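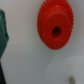 Wege ohne Karte: Orientierung im Erkundungsspiel »Surden«

Projektbericht, Modul Spieleentwicklung II
Vorgelegt am 19.02.2020

Drucken | E-Mail

1. Worum es ging

Wer in den letzten Jahren ein großes Open-World-Spiel gestartet hat, kennt den Blick in die Ecke des Bildschirms. Da sitzt die Minimap, und nach einer Stunde schaut man fast nur noch dorthin. Man läuft einem Punkt nach und könnte hinterher kaum sagen, ob man durch einen Wald oder über einen Acker gekommen ist. Uns hat das schon lange geärgert, und im Modul hatten wir endlich ein ganzes Semester Zeit, etwas dagegen zu bauen!

Unser Spiel heißt Surden. Man erkundet aus der Ego-Perspektive die Insel Ogura, auf der ein altes Signalnetz wieder in Gang gebracht werden soll. Gekämpft wird nicht, es gibt keine Erfahrungspunkte und eben auch keine Karte. Die Frage für das Projekt lautete: Finden sich Spielerinnen und Spieler allein über Landmarken, Licht und Geräusche zurecht, ohne dass der Frust überhandnimmt? Und wenn ja, welche dieser Hilfen tragen am meisten?

2. Werkzeuge

Die Insel haben wir in Kedeck gebaut, dem Leveleditor, den ein früherer Jahrgang hinterlassen hat. Kedeck ist eigenwillig. Höhenstufen lassen sich wunderbar schnell ziehen, aber Küstenlinien muss man Punkt für Punkt setzen, und wer zwischendurch den Texturpinsel wechselt, verliert die Auswahl. Trotzdem würden wir es wieder nehmen, denn man kann aus dem Editor direkt ins laufende Spiel springen und steht genau dort, wo eben noch der Mauszeiger war. Für unser Thema war das Gold wert. Ob ein Turm von einem Hohlweg aus zu sehen ist, merkt man erst auf Augenhöhe.

Für die Auswertung kam Distix dazu, ein kleines Protokollskript. Es schreibt alle 400 Millisekunden Position und Blickrichtung in eine Textdatei und zeichnet daraus Laufwege über das Gelände. Die erste Fassung hat das Spiel jedes Mal kurz ruckeln lassen, wenn die Datei geschrieben wurde. Seit wir die Werte sammeln und erst beim Betreten eines Gebäudes speichern, ist davon nichts mehr zu spüren.

3. Die Insel

Ogura war zu Beginn viel zu groß. Der erste Entwurf hatte eine Kantenlänge von 4.000 Metern, und beim Probelaufen kam minutenlang einfach nichts. Wir haben auf 3.000 Meter gekürzt und dabei vor allem die leere Hochebene in der Mitte zusammengeschoben. Plötzlich lagen Dinge in Sichtweite, die vorher hinter dem Horizont verschwunden waren, und die Insel fühlte sich an wie ein Ort.

Die Orientierung läuft über drei Ebenen:

– Fernmarken. Der Signalturm im Norden, der geknickte Schornstein der Räucherei und die weiße Klippe sind von vielen Stellen aus sichtbar. Sie unterscheiden sich stark in der Silhouette, damit man sie auch im Nebel auseinanderhalten kann.

– Nahmarken. Das sind Brücken, Steinhaufen, ein Boot im Gras. Jede Wegkreuzung hat etwas Eigenes bekommen. Gleiche Modelle haben wir an Kreuzungen nicht zweimal verwendet, auch wenn das beim Modellieren zwischendurch ganz schön wehgetan hat.

– Geräusche. Die Brandung wird zur Westküste hin lauter, im Osten hört man Seevögel, und jeder reparierte Signalposten bekommt einen eigenen Ton. Wer gut hinhört, kann sich damit sogar nachts bewegen.

Dazu kommt das Licht. Die Sonne steht in Surden immer so, dass die Schatten lang fallen, und im ersten Kapitel zeigen sie ziemlich genau auf den Turm. Das hat im Test kaum jemand bewusst bemerkt, die Laufwege folgen den Schatten aber verblüffend brav.

4. Spieltests

Getestet wurde im März des Vorjahres mit einem grauen Prototyp ohne Texturen und dann noch einmal im Wintersemester mit der fertigen Insel. Insgesamt hat Distix 396 Durchläufe aufgezeichnet. Viele davon sind kurz, weil wir Leute auch für einzelne Abschnitte vor den Rechner gesetzt haben.

Im grauen Prototyp liefen fast alle im Kreis. Das war bitter, aber lehrreich: Wir hatten die Fernmarken so verteilt, dass man von der Startbucht aus gar keine sah! Nach dem Umbau steht man beim Aufwachen mit Blick auf den Schornstein, und der erste Hügel gibt den Turm frei. Seitdem geht am Anfang kaum noch jemand verloren.

Schwierig blieb der Wald südlich der Räucherei. Hier helfen Fernmarken nichts, und die Nahmarken waren anfangs zu klein. Auf den Distix-Karten sieht dieser Teil aus wie ein Wollknäuel. Wir haben den Bachlauf verbreitert und ihn so geführt, dass er immer zurück zur Küste leitet. Das Wollknäuel ist danach deutlich lockerer geworden, ganz aufgelöst hat es sich nicht. In den Gesprächen nach dem Spielen sagten aber mehrere, genau der Wald sei ihre liebste Stelle gewesen — verlaufen und trotzdem zufrieden, das hatten wir so nicht auf dem Zettel.

Beim Ton gehen die Ergebnisse weit auseinander. Mit Kopfhörern wurden die Signalposten viel schneller wiedergefunden als über die Lautsprecher im Seminarraum. Für alle, die schlecht oder gar nicht hören, brauchen wir ein sichtbares Gegenstück. Reiko Nakajima hat dafür einen Entwurf mit feinen Wellenlinien am Bildrand gemacht, die sich in die Richtung der Quelle neigen. Er ist im Spiel schon einschaltbar, wurde aber noch nicht getestet.

5. Was nicht geklappt hat

Geplant war auch ein Notizbuch, in das man selbst Skizzen eintragen kann. Mit der Maus sahen alle Zeichnungen furchtbar aus, und mit dem Controller war es noch schlimmer. Wir haben die Funktion gestrichen und legen beim Vorführen jetzt Papier und Bleistift neben die Tastatur. Die Leute zeichnen tatsächlich! Manche Blätter sind richtig schön geworden und hängen inzwischen im Flur.

Das Wetter ist ebenfalls nur halb fertig. Nebel funktioniert, Regen sieht gut aus, hat aber noch kein Geräusch und steht damit quer zu allem, was das Spiel sonst macht. Außerdem bleibt man an der Nordklippe gelegentlich zwischen zwei Felsen hängen. Den Fehler können wir zuverlässig auslösen, gefunden haben wir ihn noch nicht.

6. Ausblick

Als Nächstes wollen wir die Nacht ausbauen, in der nur die Signalposten leuchten und klingen. Ein kurzer Versuch damit hat uns am Ende des Semesters einen ganzen Abend gekostet, den wir eigentlich zum Schreiben dieses Berichts brauchten, und er hat riesigen Spaß gemacht. Der aktuelle Stand von Surden liegt mit den Kedeck-Dateien im Kursordner. Wer spielen möchte, sollte Kopfhörer mitbringen.

Drucken | E-Mail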